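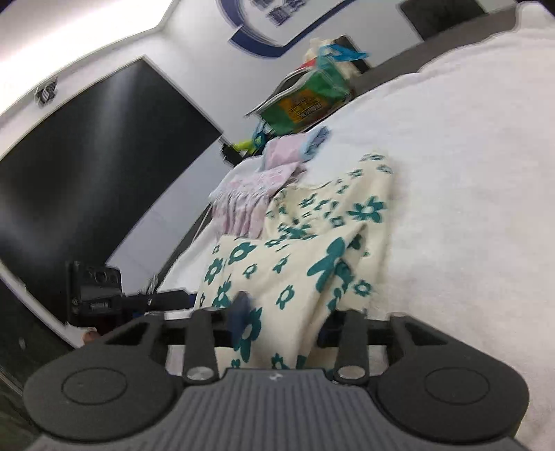

I have been asked three times this year what a laundry-folding robot costs, and every time I've given a different answer. I wasn't being slippery. The first time I quoted the price of the arm, the second time the arm plus the installation, and by the third I'd seen a full year's invoices and had to go and put the kettle on before I replied.

So let me have a go at it properly, for anyone who is sitting down with a spreadsheet in the next few months and a line on it that says "automation" with a hopeful round number next to it.

My own patch is care homes, small ones. We wash residents' own clothes, and we get a lot of cotton with flowers on it, nighties, thin cardigans, the odd frilly thing a granddaughter picked out. Hotels have it easy! A hotel has sheets, and a sheet is a rectangle, and you can buy a machine for rectangles that will go on until you're sick of the sight of it. A blouse dropped on a bed is a different shape every single time. If you're quoted a price by somebody who has only shown you towels, you've been quoted a price for towels.

The first thing I'd say is to budget for the hand before you budget for the arm. Arms are a fairly settled business now. You can get a decent one from Okance or from Zurkano and I couldn't tell you which is nicer to live with. The bit on the end is where your money will go, and it goes in dribs and drabs, which makes it hard to spot. Finger pads wear. Screws need replacing. Fingers that are lovely on denim will pinch up two layers of a thin nightie when you only wanted one. We had four sets of fingers in the first year and I had budgeted for one, plus a spare I thought was extravagant.

Then there's the teaching, and I'd never seen this on a quote until I asked for it. These newer systems learn from people doing the job with a gripper in their hand, picking things up, putting them down, over and over, in real rooms with bags and tissues and all the usual clutter about. Somebody has to do that. If the supplier's people do it, it's in the price somewhere. If your people do it, it's in your wages, and it won't show up under "automation" at all, it'll show up as overtime in December and your finance person will want a word.

My friend Pushpa Kashyap, who runs the books for a group rather bigger than ours, put aside 128 hours of staff time for it and told her board it was part of the purchase. They grumbled. She got it. I put aside nothing, and I spent the spring pinching hours from everywhere else, so you can guess which of us I'd copy.

I don't want to sound sour, because I'm really not. I like the thing! I've had a go with the hand-held gripper myself and it's oddly absorbing, you start to notice how much you do without thinking when you gather up a bit of cloth. How far in do you grab? Do you take the edge or the middle? I came away with a good deal more respect for our laundry staff and I already had plenty.

But I do think we buy this stuff backwards. We look at the finished demo, we get a price, we sign, and then we find out what our own washing is like. I'd turn it round. Take a month before you talk to a single salesman and keep a plain tally of what comes through the door, by type. We did ours late and found that nearly 25 per cent of our items were things with gathers or frills or elastic, the very stuff that Caputo's brochure was a bit quiet about. Had I known that at the start I'd have asked much ruder questions.

And please put a line in for the table. I mean it. Height, surface, lighting, somewhere for people to put their bags down. Honen wanted to sell us a fancy workstation and I said no, and then we bought most of it anyway in pieces, for more.

As for when it pays for itself, I've stopped answering that one. I tell people to write down the total, including fingers and hours and the table, and ask whether they'd still want it at that price if it only did the easy half of the basket. We would have, just about. The other half still gets folded by hand, and I've kept the wages for it in next year's figures.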